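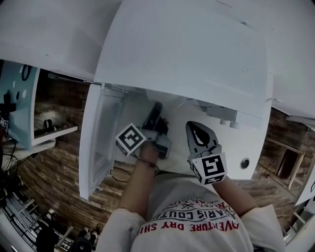 Appliance jobs at work with the hand grippers - what happens to the rest of us?

Magdy Abdel Rahman
Hello all, and sorry in advance for the length. I have worked in returns and refurbishing at the Brililgate warehouse for 11 years, mostly white goods. We take in more than 100 appliances a week, open them up, check the shelves and seals, wipe them down and send them on. Since January a few of us have been asked to do part of the shift holding a gripper in each hand, so that the arms the company is buying from Fisirine can learn the job from us. I don't mind it, and the people who set it up are very kind, but I'm slow as molasses with those things and my wrists let me know about it by lunch. Two questions, really. Does it get easier? And has anyone been through this and come out the other side with a job they still like?

Sanaa Farouk
Oh Magdy, I could have written this myself last year! We did it at Dollow, with dishwashers and small ovens, and yes, it does get easier - give it two or three weeks. Keep your elbows close to your body, go slower than you think you should, and ask for a step stool or a lower stand if you're reaching into anything above your chest. Our lead let us swap every 45 minutes once we asked as a group, and that did more for my wrists than any of the stretches (though I still do the stretches).

As for the job, mine changed more than I expected. The arms took over the wiping and the door checks, and I moved to the bench where the odd ones land - bent hinges, missing shelves, smells I won't describe. I like the bench work. What I miss is the talking, because there used to be four of us on the line and now I mostly have the radio. Ask early who will be trained for what, and get it in writing if you can. I waited, and the evening crew got first pick.

Kojo Sulemana
depends on your contract. ask if the gripper hours count toward your rate, ours didn't at first

Dénes Katona
Agree with Sanaa on the breaks. I'd add that you should tell them when you do something out of habit, like checking a hinge before you put any weight on a door. I kept quiet about mine for a month and then we had to redo a whole batch.

Last updated: June 2, 2022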